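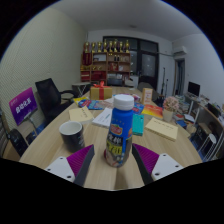 The table as it is now, blue bottle at the front

Community Help > Home & Office > Tidying and Storage > Shared tables

Giveaway table keeps turning into a pile. How do I lay it out?

Posted by trastwood_desk

I look after a table of notebooks, booklets and brochures that people can take from. The notebooks are near the front and the printed stuff is spread out behind them. There's also a mug, a drink bottle, a gold gift box with a red ribbon and a pot of pale pink flowers. By afternoon the brochures have slid over each other and people only pick up whatever is on top. I have 2 plastic trays from Cindov and no budget for more. The sign on the metal stand stays where it is. What would you move first?

sastry16

Take the bottle off. With a white booklet right behind it, one bump and you lose that if the cap isn't tight. The mug too, if someone is drinking from it. Put both on a chair or a side shelf.

After that, sort by size. Notebooks flat in one tray, all facing the same way (your cream one is at an angle and takes up double the space). Brochures in the other tray, standing on their long edge with something heavy at the end. The tall box at the back right could do that job if it has any weight to it. We did this at the Vorport open day with 3 kinds of leaflet and I only had to straighten it at lunch.

Leave the flowers where they are. They're near the edge, so check that the pot can't be caught by a sleeve.

paperclip_row

just put less out. keep the rest in a carton under the table and top up when it gets low

We ordered 1,863 brochures one year and tried to show all of them. Most went in recycling in September.

lowshelf

Agree with the trays. I'd move the gift box to the middle of the back row, though. It's the tallest thing on the left apart from the sign, and the yellow sheet and the blue and red packet are getting lost down in front of it. Fan those two out so both can be read. If the table is against a draft, use a binder clip on the loose sheets.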